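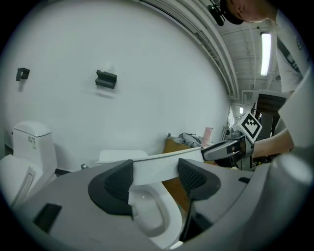
Makhubela replied that the jitter is coming from the pose merge and has nothing to do with the policy, and that retraining again would be a waste of a weekend. I'm moving that over from the other thread so we can keep it in one place. My original numbers are below for anyone who missed them.

Task is lifting and lowering a toilet lid, two hand-held grippers, one person. 107 episodes after filtering. Each gripper gets its own trajectory from its own camera, then the two are put into a common frame using the marker cube. Trained policy reaches fine, closes fine, then the two hands start pulling against each other once the lid is moving. Out of 13 rollouts, 6 finished. The rest I stopped by hand when the force reading climbed.

What I want to know is whether to fix the data or the controller first.

demitow
Posted 8:14 PM

Controller. Two position-controlled arms holding one rigid part will always fight each other if the commanded relative pose is off by even a few millimeters. You can clean the data forever and still have this. Put compliance on one arm and let the other lead.

imalex
Posted 8:40 PM

Disagree with the order. If the relative pose is wrong in the training data, the policy learns the wrong grip spacing and a soft arm just hides it. Plot the distance between the two gripper frames over the time both are closed. On a rigid lid it should be flat. Do that before touching any gains.

makhubela
Posted 9:02 PM

Same thing I said in the other thread. Check how the merge handles frames where the cube is not detected. The version I was using held the last good transform and didn't flag it. When the lid comes up the hands rotate and you lose the cube for a stretch, and then it snaps back. The policy sees that snap as motion.

OP
Posted 9:31 PM

Ran the distance plot on a handful. It's flat for the first part of the lift, then there is a step, then flat again at a different value. So that looks like what makhubela described. I had smoothing turned on, and it turned the step into a ramp, so I never noticed it in the replay viewer.

demitow
Posted 9:45 PM

OK, that is worse than I assumed. I still wouldn't run it stiff on both sides.

dandthorpe
Posted 10:20 PM

Two things from doing cabinet doors and lids.

Solve the merge over the whole episode instead of frame by frame. One fixed transform between the two maps, fitted to every good cube detection, outliers thrown out. If both SLAM tracks are decent you don't need the cube visible all the time. A big plain wall behind the task can be bad for tracking though, so look at your feature counts too.

Second, try predicting one gripper in absolute terms and the other relative to it. Took us 4 tries to get the action scaling right but the pulling mostly went away.

imalex
Posted 10:33 PM

Agree on the first. On the second, I got no gain from relative actions once the merge was fixed. Might depend on the task. I'd change one thing at a time or you won't know which one helped.

makhubela
Posted 10:51 PM

Also turn the smoothing off until the merge is right. And log the detection flag per frame so you can filter on it later.

OP
Posted 11:08 PM

Plan for Saturday: smoothing off, whole-episode fit, rerun the distance plot on everything, drop any episode that still has a step. Then retrain with the same actions as before. Compliance on the left arm after that as a separate test. Does anyone have a cutoff they like for the distance error? I was going to start at 6 mm.

dandthorpe
Posted 11:15 PM

I'd go tighter, 4. You can always loosen it if you lose too many episodes.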